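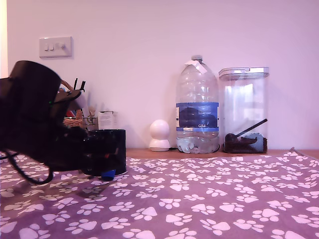

4. Asking for reports in the chat channel

Search this journal Search Advanced search

The sales office at Skadholm moved its weekly reporting into the company chat in November. Before that, staff opened the Griltbridge dashboard, picked a date range and exported a table by hand. With the chat command, a user types the name of a report and a period, and the bot posts a chart or a list in the same channel.

We looked at the command logs and interviewed five members of staff. Most requests were repeats of an earlier one with a new date range. Users rarely typed the full command. They scrolled up, copied the last line that had worked and changed the dates — even when the help text listed a shorter form. One account manager kept a pinned message with her own commands and sent it to new colleagues.

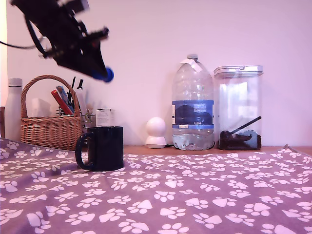 Vol. 6, No. 5, p. 1954

Figure 4. Dark blue mug on a purple cloth with white paw prints.

Errors fell into two groups. The first was spelling: report names had been set up in Kasten by different teams, and the bot accepted only an exact match. The second was access. A user without rights to an account got an empty list and no message, and several took this to mean that there had been no sales. Fröhlich, who maintained the bot, later added a line naming the account that was blocked.

Posting in a shared channel also changed who read the reports. Staff in the Dindside office, who had no dashboard login, began to reply to charts with questions about single orders. Two of the people we interviewed then moved their requests to private messages, as they did not want to discuss figures they had not yet checked. Our logs do not cover private messages, so the request counts in Section 5 are for shared channels only.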